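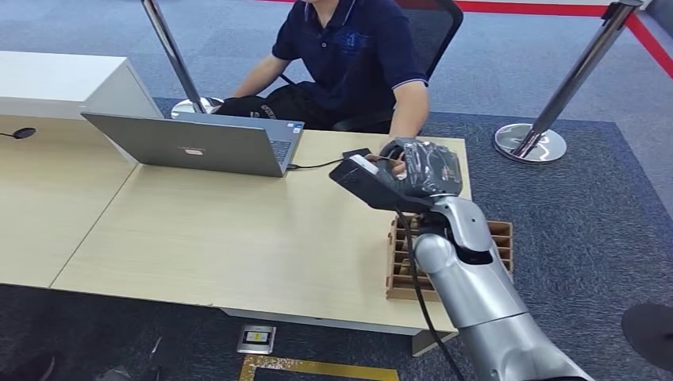
Marek Oravec wants to know why I still pay for a landline. He left the question under my July post, the one on canceling subscriptions, and added that he'd dropped his own and never missed it. Fair enough, Marek. I've had months to come up with a good answer and I don't have one.

The line costs me $26 a month. For that I get a dial tone, a voicemail box I can't get into (the PIN went with a previous version of me) and regular calls from a recorded man who is worried about my roof. I live on the second floor of a six-story building. The roof is somebody else's problem, but he sounds so concerned that I usually let him finish.

I did try to cancel once. Clulon, my phone company, put me through to Retention, where a very patient woman offered me a lower rate, then a better bundle, then 502 free minutes to Canada. I know no one in Canada. I took the minutes.

Séverine Jacquet thinks it's sentimental, and she may have a point. I can still recite the number faster than my own birthday, and it's the only one my aunt in Wragg will dial. She thinks cell phones are for emergencies and that I am not one.

The plan renews next month. I'll call Clulon again, and this time I'm going to be firm – unless they bring up Canada, where by then I may have met someone.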